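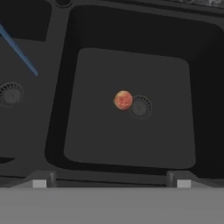

Vol. 6, p. 20

Reading time: 6 min

Double-bowl sink

The double-bowl sink (you'll also see double-basin, twin-bowl and, in my nan's house, "the good sink") is a kitchen sink with two basins side by side in a single unit, divided by a wall and usually served by one swivelling tap. I've been writing up kitchen fixtures for this encyclopedia for a while now and this is the entry I get the most mail about, so I've given it a bit more room than the bench-height one.

Origins

Washing up in two vessels is far older than plumbing. You had one tub for the soapy water and another for the rinse, and if you were lucky somebody stood beside you with a tea towel. Stoneware and fireclay troughs carried the habit indoors, mostly in laundries and sculleries, and once pressed steel got cheap the two tubs could be stamped out as one piece with a draining board on the side. That's the sink I grew up with, and I reckon plenty of readers did too!

Layout

Bowls can be equal, or one can be larger than the other. The unequal kind is sold as a "bowl and a half" when the small one is really small, though makers are loose with the term and I wouldn't lean on it. A bowl 600 mm wide is about as generous as most people want, and it won't fit in a standard cabinet of the same width once you allow for the sides (I found this out with the sink already in the boot of the car).

The wall between the bowls is called the divider or the saddle. A full-height saddle keeps the two lots of water apart right up to the rim. A low one lets a big roasting pan straddle the gap, but the overflow goes from one side to the other, and then your rinse water is grey.

Materials

Stainless steel is still the one I'd put in. It forgives a dropped saucepan and it's easy to scrub. Enamelled iron looks lovely and chips. Composite, made of ground stone set in resin, is what's behind most of the black and charcoal sinks of recent years, and it's quiet under the tap, but hard water leaves a pale bloom on the dark colours that drives some owners up the wall. White vinegar shifts it, mostly. Check the care sheet first! 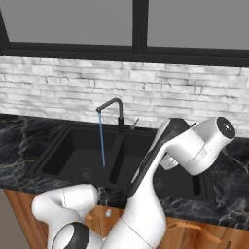

Domestic Fixtures Desk, Vostari Household Encyclopedia

Mounting

Drop-in sinks hang from a rim that sits on the benchtop. Undermount sinks are fixed from below, so crumbs can be swept straight in, and they need a solid top such as stone with a properly sealed cut edge. I've had letters insisting that undermounts always leak. They don't, but a lazy bead of silicone will let go eventually and you won't notice until the cupboard smells.

Plumbing

Both wastes normally join at a tee and share one trap. If one bowl gurgles or fills up while the other is draining, the blockage is past the tee. Where a disposal unit is fitted it goes on one side only, and fitters argue about which. I'm left-handed, so I'm no help there.

See also: Draining board; Laundry trough; Splashback; Tap, mixer

Contact the desk | © Vostari Household Encyclopedia | Back to top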